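Collecting the bathroom set, part two

April 2018

The kitchen episodes are finished, so the last few weeks have gone to the bathroom. Everything is in simulation. I drive the arm by hand, the recorder saves joint positions, gripper state and the camera view, and the learner gets the whole pile at the end.

The task family is "move a small object from A to B." Each episode starts from a scene drawn by Plorargate, my scene generator, which picks the room, the furniture and the start pose of every loose item. I set a target of 30 kept episodes per layout. The first layout needed 42 attempts to get there, the second needed 81. Most of the rejects were my own driving: I closed the fingers too early, or swung the elbow wide and knocked something over.

A few notes on what I keep.

An episode stays if the object ends at the goal and the arm never touches a fixture hard enough to trip the contact limit. Slow is fine. Hesitation is fine up to a point. I trim idle time at the start and leave pauses in the middle alone. An earlier version trimmed those too, and the trained policy rushed its grasps.

I also keep recoveries. If the object slips and I pick it up again, the episode is tagged and goes in. Of the second layout's kept episodes, almost all the useful variety came from these.

Curved surfaces are the hard part. A block set down on a flat cabinet stays where it is put. On a closed toilet lid the release height matters, and so does the tilt of the block at the moment the fingers open. My first runs used one release height for everything, which was a mistake. Jitley, the script that adds noise to start poses, now varies the grasp angle as well.

Still open: the wall on one side has a ragged edge low down where the mesh was cut. I have left it in for now. Fixing it means exporting the room again and replaying 38 saved episodes to check that contacts still match. That will probably happen in May.

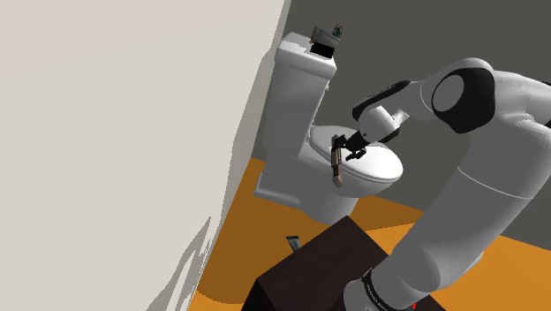 Simulated bathroom layout, block-like item in the gripper over the closed lid.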